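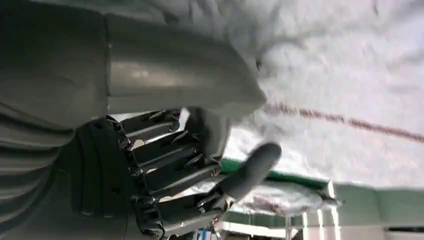
Figure 6.1 Fingers of a robotic hand, with pivot screws at the joints.

Chapter 6
Tea, Leaf by Leaf

I drank tea for 18 years before I saw it growing. Then I spent a September on a hillside farm outside Otitz, where Magnus Haldane handed me a basket and pointed me up the slope — 1050 meters above sea level, and I felt every one of them. We were after the bud and the top two leaves. My first basket was mostly stems!

This chapter follows those leaves from bush to cup. We'll start with withering, when fresh leaf goes limp and loses water, and then get into rolling and oxidation (my favorite part, it smells wonderful).
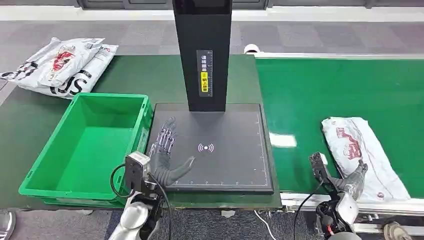 Figure 6.2 Scanning platform and green crate on a workbench.

Green and black tea can come from the same bush, so keep an eye on what happens after picking. Heat stops oxidation early for green tea. Black tea gets to keep going.

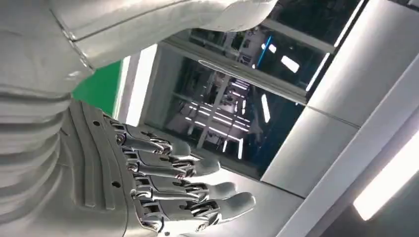
6.1 Withering

Spread the fresh leaf thinly and let air move through it.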